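June, started 9:40

Lighting and drawing table, Naltalitz room

Picking up from the last entry. The table is where we want it now, long side toward the monitor, and I'm leaving it there until the Vastness sheets are inked. Chih-ming Fu asked for the light to be sorted out before any more paper goes down, so that was the job for the morning. The first sheet had a band through the middle where I couldn't tell pencil from glare, and I inked over two contour lines that should have stayed in pencil. I don't want to do that again at this scale.

The wood is polished enough that the overhead lights come back as long soft stripes running toward whoever is sitting at the front. They are worst standing up and a little better sitting. Tracing paper lets them through. The heavier stock from Cárdenas mostly hides them, but the edges of the sheet still have bright table next to them and your eye keeps going there.

Things I had out for this: the pens and markers in the wire mesh holder, the white globe bulb, the lamp with the red rim, a blank sheet of the Cárdenas stock, a blank sheet of tracing, masking tape, the light meter, a ruler, a pencil stub.

The pen holder went near the center of the table on purpose. The upright wires and the pens make a decent test object, thin pale wires and dark caps against a pale top, and if I can see the wires cleanly from the chair I can see pencil. The bulb I laid on its side on the wood with the screw end toward the lower left, glass to the right. I wanted to know how a frosted globe behaves next to the stripes. 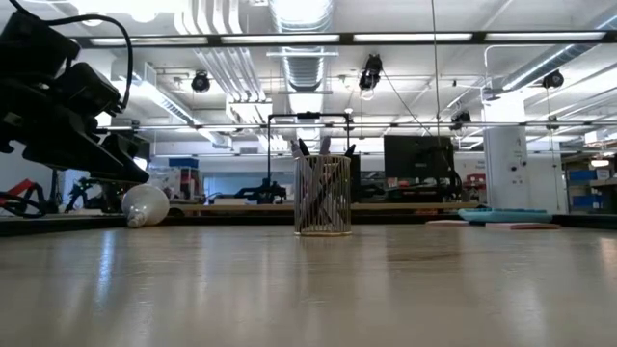

Overheads only

Meter flat on the table beside the pen holder, overheads on, lamp off: 300 lux. Enough to write by. For ruling fine lines on a big sheet I find it dull, and Chih-ming says the same, though he has better eyes and worse patience.

Moved the meter toward the far edge and the reading hardly changed, so the overheads are even enough. The stripes are a matter of where you sit. I slid the chair left and they slid with me. Turned off the row nearest the door and lost one stripe, but then the right end of the table was too dim and I turned it back on.

Laid the tracing sheet over the stripes and taped the corners. Pencil lines drawn across them with the stub were readable in the dark parts and went gray in the bright parts. Same lines on the Cárdenas stock were fine all the way across. Conclusion for now: first drafts on the heavy stock, tracing only for the overlay, and put a backing sheet under the tracing every time. We have plenty of the offcuts for backing. They are in the flat drawer under the old Durside price lists, which could go in recycling if nobody objects.

Reflection of the pen holder in the table top is faint but it's there. Doesn't bother me. Leave the holder out on the table while working, off the sheet.

Pens

Went through the holder while the meter was out. Mostly dark black caps, plus a couple of lighter barrels, white and gray. The trouble is the caps all look alike from above, and I picked up the wrong width twice on the first sheet. Ideas, in the order I had them:

Tape flag on each cap with the width written on it. Tried one. It catches on the others when you pull it out.

Dot of paint on the end of the cap. Chih-ming is in favor. Needs a color per width and we would have to write the key down somewhere people look.

A second holder, fine widths in one and everything else in the other. Simple and I'd go with this. Ask Cárdenas to add another mesh one to the next paper order if they still carry them.

Until then the fine widths stand cap down on the left side of the holder. Please put them back that way. Not cap up, they starve.

The lamp

It came in the Durside box with the clamps. Shallow bowl shade, light gray inside, a thin red edge around the rim, black ring where the bulb goes in. The big round frosted bulb takes up a lot of the bowl, and with a shade this shallow you see the glass directly from more angles than I'd like. Sitting upright it's hidden. Lean in to ink a far corner and it's right in your eye.

Did the readings with the lamp standing at the left of the sheet, tilted in. With the shade low over the paper the meter gave 2000 lux at the brightest point, much too hot for white stock. The pencil disappears into it and you get a hard edge of shadow from your own hand. Raised it and read again until the patch under the shade stopped looking like a spotlight. The height I ended up liking was 34 cm from the paper to the rim. Marked it on the ruler with a strip of tape so the next person doesn't have to find it again.

Side to side matters more than I expected. Lamp at the left, I'm right-handed, hand shadow falls away from the line. Chih-ming is left-handed and wants it on the other end, so it has to be easy to carry over with one hand, cord and all. The cord is the limit here. It reaches the right end of the table only if it runs across the back edge by the monitor, and it should be taped down there. Did that at 10:50.

One thing to watch is the bulb seating. 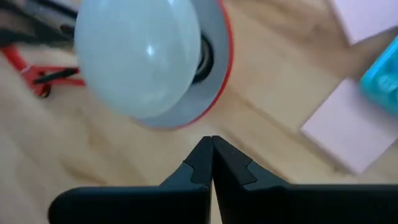 If it isn't turned all the way into the ring the light gets patchy when you tip the shade, and you blame the paper. Turn the lamp off at the wall, let it cool, then snug it by hand. Don't use a cloth with solvent on the frosted glass. I did that to one of the old globes last spring and it left a clear smear that showed up as a bright spot on the sheet.

With the lamp on and the overheads left on, the stripes are still in the table but they matter much less, as the sheet is now the brightest thing in view. Repeated the pencil test on tracing with a backing sheet: readable everywhere. Repeated it without the backing: still not good. So the backing rule stands with or without the lamp.

Tried lamp only, overheads off. Looks nice, tires the eyes. The far side of the sheet goes nearly black and you keep looking up from bright to dark. Not for inking. Might be useful for photographing the finished sheets at a low angle to show the emboss, but that's for later and someone else can decide.

Red-handled tool

The tool with the red arms and the black handle section is wanted back at the clamp rack at the end of the day. It has been moving around with the lamp and people go looking for it on the rack. I haven't made a hook for it yet.

Settings to use for the next sheet

Overheads all on.
Lamp on the side away from the drawing hand, rim at the tape mark on the ruler.
Backing sheet under all tracing.
Pen holder off the paper, fine widths on its left side.
Spare bulb in the drawer with a cloth around it when nobody is testing with it. It rolls.

Left to do

Order a second mesh holder.
Ask Durside whether there is a deeper shade that fits the same ring. The shallow one is fine sitting down, and I would still swap it.
Try a matte cover sheet over the whole table. Chih-ming thinks he has a roll of gray felt paper at home, 10 feet long, from the banner job. If it lies flat it would kill the stripes altogether and I could stop writing about them.
Redo the two contour lines on sheet one. Scrape first, then burnish, then pencil them back in. Don't ink them until the coast is checked against the survey copy.

Stopped 12:15. Meter is back in its case, battery reading low.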